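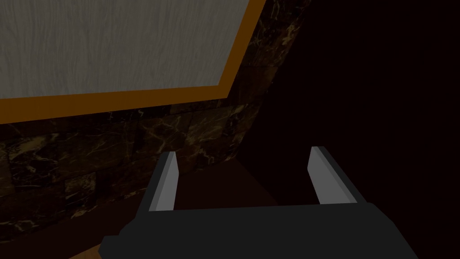 Home Questions Tags Users Unanswered Log in

Gripper drops the part in simulation, then the arm drives down beside the counter and faults

I have a parallel-jaw gripper on a six-axis arm, simulated in Sovgate with the Cladolo controller plugin. The job is simple. Pick a small block off a kitchen counter, lift, move sideways, place it in a bin. It worked until I swapped the plain test room for one of the furnished kitchen scenes in June.

What happens now:

The fingers close on the block and the lift starts. Partway through the lift the block slips out. The controller doesn't notice, carries on to the next waypoint, and somewhere in the sideways move the arm takes a strange path over the side of the counter and ends up low, next to the wall, with the fingers open. Then I get

joint 3 following error, limit exceeded, motion aborted

and everything stops. The wrist camera view at that point is mostly wall and floor. If I reset and run again it does the same thing, but not always on the same attempt. Once it got through 6 picks before failing.

Things I have tried:

Raised the grip force from the default to 200 in the gripper config. No difference that I can see.
Slowed the whole program to half speed. It fails less often but still fails.
Went back to the plain test room. No failures in an evening of running it.

The same program is supposed to go on a real arm at work on Wednesday, so I need to know if this is a simulator problem or my program. The real cell has a counter at the same height and a wall on one side.

Tags: gripper, collision, following-error, simulation

Comment: Which version of the plugin? And is the planner using the collision geometry or just the visual mesh?

Comment (asker): Latest plugin. I didn't set anything for the planner so whatever the default is.

2 Answers

Accepted answer, from Priit Paju

You have two faults, and the second one is the one to worry about.

First, the slip. Furnished scenes come with their own surface materials and those override what you had in the test room. Look at the friction value on the block after the scene has loaded, not in your own file. When I checked one of mine it had been reset to the scene default. Raising the force does nothing if the gripper is already at its effort cap, and the cap is a separate setting from the grip force. Find max_effort in the gripper section and see if it is lower than your 200. If it is, your 200 is being clipped without a warning.

Also check the size of the physics step. Heavier scenes sometimes ship with a longer step to keep the frame rate up, and finger contacts get jittery with a long step. Half speed helping a little would fit with that.

Second, the path. Your program has no check after the grasp, so it has no idea the block is gone. Read the finger width after closing and again at the top of the lift. If the width is smaller than the block, stop there. Don't retry automatically until you know why it dropped. You said the fingers are open at the end, so something is also sending an open command on the way. I would guess your place step fires on a timer and not on arrival. Search for a fixed wait in the program.

As for going over the side of the counter, the planner is allowed to do that unless you tell it otherwise. By default the plugin plans against whatever has a collision shape, and in a lot of the furnished scenes the counters and wall panels are visual only. Turn on the collision display and look. If the counter has no shape, the planner thinks that space is free. Put a box in for the counter and another for the wall, a little larger than the real surfaces. The following error is probably the arm pushing on something the physics knows about and the planner doesn't. The floor is a common one.

Do not raise the following error limit to get rid of the message. On the real arm that limit is what stops the motor from pushing into the wall.

I would not run this on Wednesday at full speed whatever the simulator says. Use the teach speed, empty jaws, one hand on the enable switch, and pull the part out on purpose during the lift to see if your width check catches it. Do that last one with the arm stopped between steps and not with your fingers near the jaws while it moves.

Comment (asker): max_effort was lower than 200, so that was being clipped. The counter had no collision shape at all and neither did the wall. There was also a fixed wait of 900 ms before the open command, left over from an old script. I added boxes and the width check and took out the wait. It hasn't gone over the side since. It still drops one now and then but it stops where it is.

Comment (Priit Paju): Good. The remaining drops are most likely the step size. Save the log from one before you change it.

Answer 2

had the same thing with the Brellosau arm. I just reinstalled and used a different scene and it was fine. could also be the cable on joint 3

Comment: It's a simulation, there is no cable.

Comment: He said it's going on a real one

Related questions

Lapiņa gripper reports closed when jaws are empty
Following error only on the first move after homing
How to add a keep-out box for a wall

Home Questions Tags Help Contact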